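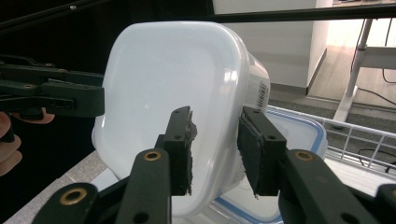 Translucent white plastic food container with a rounded-square base and a barcode label on the side wall. A second container with a blue-rimmed lid is partly visible below it.

Plastic food container

A plastic food container is a rigid or semi-rigid vessel with a separate or hinged lid, used to store, carry, freeze or reheat food. Containers for household use are sold singly or in nesting sets. The term usually excludes disposable film, bags and foam trays, although the thin-walled tubs supplied with takeaway meals are generally counted as containers because many households wash and keep them.

Materials

Most household containers are made of polypropylene, a polymer with a naturally milky appearance when no pigment is added. The translucency allows the contents to be identified without opening the lid. Clarifying agents may be added to the resin to reduce the haze. Polypropylene softens at a higher temperature than polyethylene and is therefore preferred for containers intended for microwave ovens. It becomes brittle at low temperatures unless a copolymer grade is used.

Clearer and more rigid containers may be made of polycarbonate, styrene-acrylonitrile or certain copolyesters. Lids are often moulded from a softer material than the body so that they flex over the rim.

Shape

The rounded square is a compromise between the round tub and the rectangular box. Round tubs are easy to seal evenly but leave gaps when placed side by side. Square containers use shelf space better, while a generous corner radius makes them easier to clean and helps the resin flow during moulding. The side walls normally taper towards the base. This draft angle allows the part to be released from the mould and permits empty containers to be nested.

Bases are commonly flat or slightly recessed. A recessed base may be shaped to locate on the lid of the container beneath it, which limits sliding when full containers are stacked.

Lids and seals

Three arrangements are common. In the press-on lid, a groove in the lid snaps over a bead on the rim. In the clip lid, hinged flaps lock against the sides and compress a gasket, usually of silicone. Screw lids are mostly confined to round vessels. Coloured rims or seals are used by many makers to distinguish sizes or product lines; the Ballivex range, for example, gives each of its 4 sizes a separate colour, and its 578 ml model has a blue seal.

Removable gaskets should be taken out for washing, as moisture and food residue collect in the channel behind them.

Marking and labelling

Permanent marks are moulded into the base and may include a resin identification code, the nominal volume and symbols for dishwasher, freezer or microwave use. Retail information, including the barcode, is normally carried on a printed label or cardboard sleeve. Labels placed on a curved or tapered wall are prone to lifting at the edges. Adhesive left after removal can be loosened with cooking oil and then washed off with detergent.

Care and wear

Tomato-based sauces and turmeric stain polypropylene readily, particularly when heated. Repeated scouring dulls the surface. Containers with cracks, deep scratches or warped rims are usually withdrawn from food use.

See also: Food storage; Lunch box; Polypropylene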